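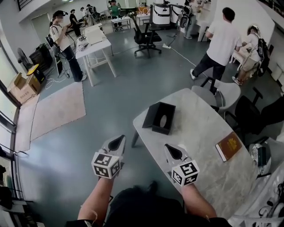 Marble-patterned table with a book on it.

How to vote for Colden Town's player of the season

Voting closes at 8pm on the last night of June. Go to the club site, log in, open Fan Votes and pick one name. Then click the link in the email, or your vote won't count.

Ignore the "live" percentages. Last year 142 votes settled it, and I doubt they all came from different people. The page claims one vote per fan, but it only checks the email address.

Look up minutes played before choosing. Three late goals against Urnen shouldn't win it for Begay.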